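About Us

Hello and welcome! Zetus is a table hire shop, meaning we look after everything that goes on top of the table and leave the table itself to somebody else. Plates, forks, knives, spoons, cloths, napkins, jugs, salt dishes, the good gravy boats and the slightly less good gravy boats. If you're feeding people and your own cupboards won't stretch, come and have a rummage in ours.

I started it out of my garage with 2 tea chests of mismatched china and a trestle borrowed from my brother-in-law (he got it back, eventually). The first booking was a christening lunch in a backyard, and I remember driving home with the dirty plates clinking in the boot and thinking, well, I'd happily do that again. So I did. These days there's a proper shed with shelving, a commercial dishwasher that sounds like a small aeroplane, and more than 2,000 pieces of cutlery in drawers I've labelled by hand.

I'm fussy about how things are sorted. Forks live by handle first and size second, which drives every new helper up the wall for a fortnight and then they come around. Plates are stacked by pattern with a sheet of felt between each one. The cloths are ironed, folded in thirds and hung over dowel, as I can't stand a table with a grid of creases in it - although one soft fold down the middle never hurt a roast lamb.

What we've got

We give our ranges names, mainly so I can shout them across the shed. Mevum is the plain white one, good for weddings and for chefs who want the food to do the talking. Cordeiro is the colourful stuff, big serving platters and bowls you could bathe a baby in. Flimier is our country kitchen range, and it's the one I'd take home if I were allowed to keep any of it (I have my own set, who am I kidding).

Everything can be mixed. People ring up a bit shy about that, as though there's a rule, and there isn't! Have the white plates with the colourful bowls. Have two sorts of glasses. The only thing I'll gently argue about is spoons, and only if you're serving soup.

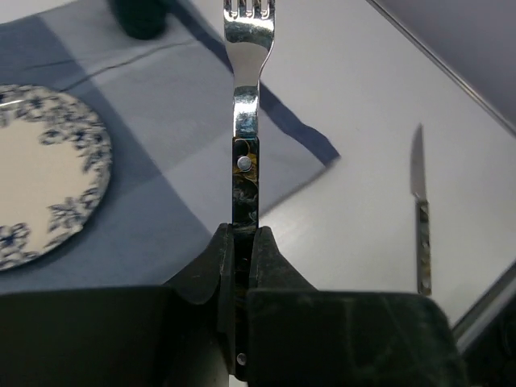 Blue and white has been my weakness ever since my nan's dresser, and it's the first thing I look for at clearing sales and deceased estates. I like it busy, too. Put a plate with dark blue flowers and leaves around the rim on a checked cloth and you'd think the two would squabble, but they get along beautifully, and then a fork with a swirly dark green, black and gold handle gives you something a bit richer against all that blue. Rivets in a handle make me happy as well, I couldn't tell you why. It's a look that suits long lunches, shared platters, a pie in the middle and somebody's uncle carving.

How hiring works

Send us a note with your date, your numbers and what you're planning to eat. The menu matters more than you'd expect - a lunch with cake afterwards wants a second round of forks, and we'd sooner pack them than have you washing up in your good clothes. Our smallest order is 15 settings. For 100 guests or more we'll come out and have a look at the space first, no charge, and I'll probably accept a cup of tea.

Everything arrives in padded crates, counted and polished. Scrape the plates, pop it all back in the crates, and leave the washing to us. If something gets chipped, just tell us. We keep spares, and I've dropped more plates than all our customers put together.

April is our busiest month, so book early if you've got an autumn wedding in mind. Otherwise the shed is open for a browse most mornings. Ring ahead so I can turn the dishwasher off and hear you knock.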